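Floor markings for humanoid test areas: a thread on what we keep getting wrong.

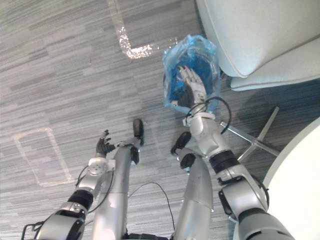
Seidu Tsikata replied that tape is a courtesy to the people in the room and should never be written up as a safeguard. Agreed, and our old procedure at Sturnholm did exactly that. The rest of this thread is what we changed.

1/ Tape marks a boundary. It does not enforce one. If the risk assessment lists tape as a protective measure, take it out and see what is left. Ours had a spotter and an e-stop.

2/ One meaning per outline. We use a closed rectangle for a start position and an L for a corner of the work zone. No other shapes. Write both meanings on the sheet by the door.

3/ Glossy clear tape on patterned carpet is hard to see from standing height. Use matte, in one solid color. Put down new tape when an edge lifts or the outline fades.

4/ Keep-out distance is 1000 mm past full arm reach, measured from the torso with the arm out. Furniture inside that line goes on the sheet as an obstacle, including chair bases. Star bases stick out low, so measure to the leg tip and ignore the seat.

5/ Thin plastic bags get their own line. Film can catch in finger joints. Release the hand from the pendant first. Do not pull the bag by hand while the arm is powered.

6/ Check cable slack at wrists and between the legs before each run. Our limit is a 200 mm loop. Anything longer gets clipped.

7/ The Trimia checklist had 13 items and people skipped to the signature. The current one has three: zone clear, cables clipped, e-stop tested. Everything else moved to the April review.

8/ Open question: whether a seated person at a table counts as inside the zone if only their feet cross the tape. Jarevness says no. We say yes and stop the run.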